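**Iltell ST-4 Strait Current Profiler, Bottom-Mounted**

Bretgate supplies the ST-4 for site surveys ahead of fixed crossings, cable landings and ferry terminal work. It sits on the seabed in a trawl-resistant frame, looks upward and records current speed and direction through the water column. Typical buyers are port authorities, survey contractors and engineering consultants who need a continuous record before piers or caissons can be sized.

The unit is sold complete with frame, battery canister, acoustic release and recovery line. The transducer head can be bought separately for customers who already have an Iltell frame of the 2019 pattern or later. Earlier frames have a different bolt circle and need the adapter ring (order code ST4-AR).

Depth rating is 300 m for the standard housing. The shallow housing, rated to 80 m, is lighter and costs less, but it cannot be upgraded later. Customers working near the edge of a shelf should order the standard housing even if the first deployment is shallow.

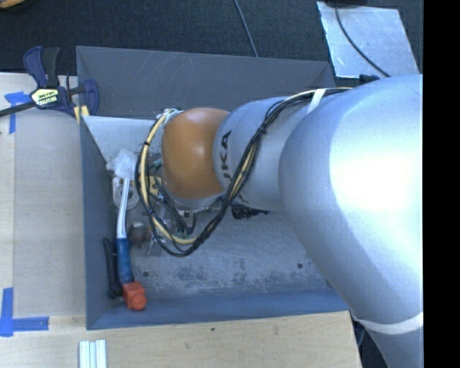 **Survey & Marine Civil > Current Measurement**

**Specifications**

| Item | Standard | Shallow |
|---|---|---|
| Depth rating | 300 m | 80 m |
| Maximum profiling range | 200 m | 80 m |
| Deployment length, hourly averages | 12 months | 12 months |
| Housing | Titanium | Acetal |
| Release | Acoustic, dual | Acoustic, single |
| Data connection | Ethernet or serial | Serial |

Profiling range depends on the amount of suspended material in the water. Very clear water returns a weaker signal and shortens the range. Deployment length is given for a new lithium pack. Alkaline packs fit the same canister and last less than half as long.

**Tidal straits**

In a narrow strait the current can reverse within minutes of slack water, and an hourly average will hide the peak. Set the ST-4 to burst mode if the record will be used for scour or pier loading. Burst mode uses more power, so plan a service visit at mid-deployment or order the second canister.

One instrument does not describe a crossing. For a bridge or immersed tube alignment we recommend at least three positions: one on each approach and one at the deepest point. Clocks must be set from the same source on the day of deployment. Drift between units is the most common fault we find in records sent to us for review.

The Evside test report covers tilt correction, compass calibration near steel structures and recovery after burial in sand. It was prepared by Emilian Stanciu and is supplied with every quotation on request. A shorter note by Liviu Dumitrescu deals with side-lobe contamination close to the surface, where the top six percent or so of the profile should be discarded.

**In the box**

- Transducer head with protective cap
- Frame, ballast feet and lifting bridle
- Battery canister (pack ordered separately)
- Release unit and deck box
- Recovery line, 300 m (standard) or 80 m (shallow)
- Spare O-rings, grease, zinc anodes

**Shipping and service**

Lithium packs travel as dangerous goods and are sent apart from the instrument. Allow extra time for island destinations. Customers in Latin America should contact the Bermúdez office, which holds spare heads and release units and can recalibrate compasses. All other service goes through Bretgate.

Rental units are available by the month with a refundable deposit. The rental fleet is withdrawn for calibration every April. Lost instruments are charged at list price less rental already paid.

Price on application. State the water depth, the deployment length and the housing required.

Page revised Sep 19, 2023. Replaces the ST-3 page; ST-3 spares remain available while stock lasts.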